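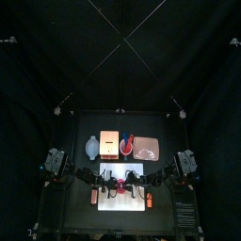 Both arms over the plate, the rest of the table laid out for the kitchen set.

Posted in: Bench notes | October | 14 comments | 6 shares

I've been running a two-arm cell for long enough now that people write to me asking for my rules. I never had them in one place. There was a sheet taped to the side of a filing cabinet, a text file with half of the same points in it, and a few things I only remembered to tell people when I saw them doing the opposite. When Vy Vi started sharing the cell with me she asked for a proper written version, so I spent an evening on it. What follows is that version with the names of our internal folders taken out.

None of this replaces a risk assessment. If your workplace has one, it wins. These are the habits that sit on top of it.

Before power

Walk around the table once. Check that the arm bases are tight to the table and that nothing has been left leaning on the frame. Follow every cable with your eyes from the gripper back to the base. The loops near the grippers need enough slack for the wrist to turn all the way both directions, and no more than that. Too much slack and a loop will catch the other arm when they work close together. I had one pulled out of its connector that way and lost an afternoon to it.

Put the stop button where your hand already is. We moved ours twice. The first spot was tidy and out of reach.

Laying out the table

Objects that aren't part of the task step still have to be in their places. We keep the dish, the wooden box, the cup with the utensils and the pink tray in a row across the back half, and the working area in front. If an object is going to be used later in the run, it goes in its row position at the start, every time. Vy wanted to mark the positions with tape. I was against it at first because tape shows up on camera and the policy can learn to look for it. We settled on a cardboard template that comes off the table before the run starts.

Anything with a handle sticking up gets thought about separately. A cup of utensils takes up far more room than the base of the cup, and the arms don't care where you think the edge of it is. Plan the clearance from the tips of the handles.

White plates are a nuisance. Under an overhead light they come up very bright on a dark table and small details on them wash out. You can turn the light down, move it or change the exposure, but pick one and write down what you did. Don't change it halfway through a batch. I would sooner have 200 runs with a slightly bright plate than 100 of each.

Two arms, one object

Most of our near misses come from this, so it gets the longest section.

Decide before the run which arm has priority. Ours is the left. If both are headed for the same spot and it starts to look doubtful, the right one backs off and the left one carries on or stops. Say it out loud if there are two of you at the controls. Hesitation from both sides is how fingers get bent.

Bring them in high and come down slowly. With both grippers pointing down over something small in the middle of a plate, there is very little space between them, and sideways moves at that height are the ones to avoid. If you need to go sideways, lift first.

Set a minimum distance between the grippers in software and leave it on. We use the Ovon controller settings, which let you put a limit on each link as well as the gripper. Babaei's older setup only checked the grippers, and the elbows were left to the operator. I don't recommend working like that, even though I did it for two years.

Cap the speed for anything done with both arms inside the plate area. Ours is 59 percent of the normal limit. There's no science in that figure. It was the setting on the day things stopped feeling rushed and we never changed it.

Hands

No hands inside the frame while the arms are powered. That includes fixing a block that has slid a bit. It includes picking up something you dropped. If the layout is wrong, stop, cut power to the motors, wait for the arms to settle, then reach in. Arms that hold their position under power can sag when it goes off, so park them over a clear bit of table first.

I know people at other labs who reset the scene by hand between runs with the arms live and parked. It saves maybe half a minute each time. I've asked them to do it differently when they're at our cell and they've all been fine about it.

The enclosure

Black fabric on all sides has been good for us. It keeps the background the same from one day to the next and stops people walking past from ending up in the recordings. It does need looking after. Check that the fabric is pulled back from where the arms can reach, because it shifts and folds, and check the fixings along the top. Once a week I run a hand along the rods and tug at each fitting. Don't hang anything new from the frame without telling the other person who uses it.

The fabric also makes it hard to see into the cell from the side. So whoever is running stands or sits at the front, and anyone else says hello before they come round.

Keeping a log

We use a plain spreadsheet. Task, operator, number of runs, anything that went wrong, anything that was changed. Stusano sells a logging package that does all this automatically and I tried the trial of it. It was fine. It didn't have a place to write "cup was turned around from run 12", and that's the sort of note I go back for.

Log the failures with the same care as the good runs. If an object gets dropped, keep the recording and mark it. Flutetti, the group we swap data with, asks for failed runs separately and I've started wanting them too.

End of the day

Park the arms, power off, objects back in their bin, table wiped. Check the indicator lights after shutdown and before you leave. Write up the log before you go home, even if it's only two lines.

Vy has already sent back changes to the section on speed. I'll update the post when we've agreed on them.

Older post | Newer post | Home | About | Contact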